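August, a little after nine at night

Rain until lunch, so the patio chairs stayed in the garage and I did the kitchen. Slept badly again. Had toast and the end of the apricot jam.

The box from Havivel came before ten. White mugs, to replace the ones that got chipped over the winter. The tracking page had said it was stuck in Kerkum for another week, so I hadn't cleared any space for them.

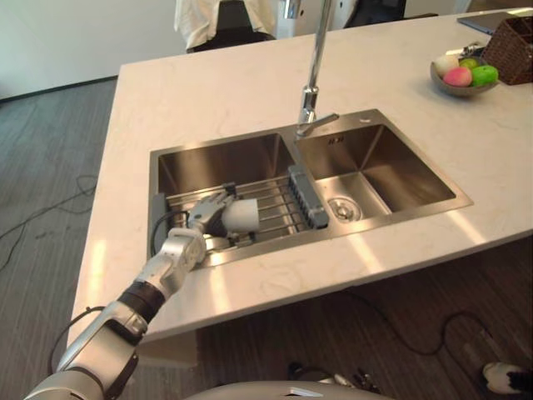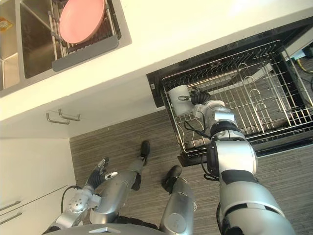
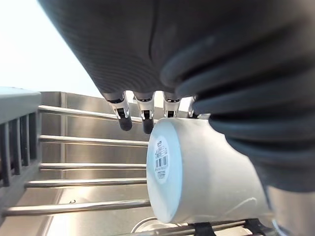
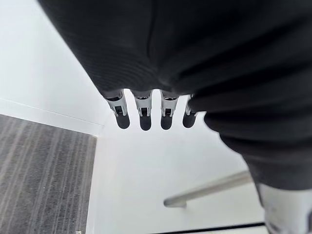
Kitchen, August. The sink and apples are in the first one, the open dishwasher in the second, and the mug with its sticker still on in the third.

The stickers are the worst part. They put a round one with a barcode right on the base, and the glue stays behind when the paper comes off. Hot water did nothing much. Cooking oil on a paper towel, left for 5 minutes, then dish soap. I did one mug that way before lunch and it came out fine apart from a gray smudge I may go back to. The rest can wait until tomorrow. I have decided not to run any through the dishwasher with the label on. I did that once with a set of plates and picked bits of paper out of the filter for days.

The drying rack is back in the sink. I had it out on the counter for most of the summer and got tired of wiping up the puddle. In the sink it drips where it should, and the other basin is free for washing. It does mean lifting it out for the big stockpot. The pink bowl goes in the rack by hand because I don't trust the glaze in the machine. It was Mom's and there is only the one.

Mārtiņš Luik called at noon about the dishwasher. He has the part for the lower rack, the wheel that keeps popping off on the left. It is $31 and he can put it in when he comes to look at the water heater. I said yes. I asked if the whole rack ought to be replaced and he said no, the wire is sound, and a new one from Wuyts would be $70 before shipping. I wrote both numbers on the back of the Trernov envelope, which I then nearly put in the recycling. The Trernov bill itself is paid. It was $42, same as last month.

Pulled the rack all the way out to look at it after he hung up. It rolls all right if you hold it up a little on that side. Mugs on the top from now on, at least until it is fixed.

Wiped down the counter all the way to the back. The marble still has the ring from the beet juice but it's fainter than it was at the start of the summer, or I am getting used to it. Moved the fruit bowl so I could clean under it and put it back near the wicker basket. The apples are all different kinds because I bought them one at a time off the loose bin. The green one I want for the slaw. The pale one should go first, it feels soft on the bottom.

The basket needs sorting. I keep putting mail in it, and coupons, and the instructions for things. I took out the old batteries and then stopped.

Leftover rice and an egg for supper. One pan, one plate, washed right away. The old chipped mugs are in the Havivel box by the back door. I thought of keeping one for pencils and then put it in with the others. I'll tape the box in the morning.

To do: more paper towels, dish soap, call Mārtiņš back about the time, the other stickers. Find out if the hardware store is still taking batteries.

Rain has started up again. Window over the stairs is shut, I checked it before sitting down.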